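Home | Newsroom | Products | Investors | Contact

Filed under: Equipment Planning, Automation

Rirkov Opens Orders for Prustomard Planning Package

01/05/2022 — Rirkov today opened orders for Prustomard, a planning package for organizations preparing to buy robot arms for kitchen and storage work. The package lets a buyer test a proposed arm in a simulated room before any equipment money is committed.

Each order covers two simulated rooms and a written budget for purchase, installation, spare parts and service over 36 months. The price is $3,619 per site. Additional rooms may be added for $958 each.

Simulated work in the first room layout includes close approaches with a black gripper finger to an empty white compartment under a wood-grain shelf. 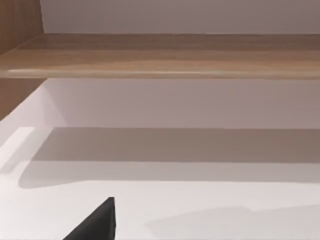

Planning Before Purchase

Many buyers settle on an arm first and study the room later. Prustomard reverses that order. Reach, clearance and mounting height are reviewed for each work area, and the findings are carried into the budget line by line.

Large fixtures receive a separate review. The rendered views include glossy black surfaces, chrome edges and reflective grey panels — finishes that buyers are asked to list in their site survey.
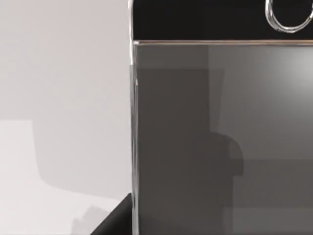
Availability

The Itano office will handle all orders until July, when the Quansah office will begin taking them as well. Hardware is not included, and buyers remain free to choose any supplier.

Comments (3)

facilities_desk: Does the 36 months start at order or at installation? Our budget office will ask.

mlk44: $958 for an extra room is fair if the survey is included. The release does not say.

Northside Buyer: We need four rooms. Is there a multi-site rate?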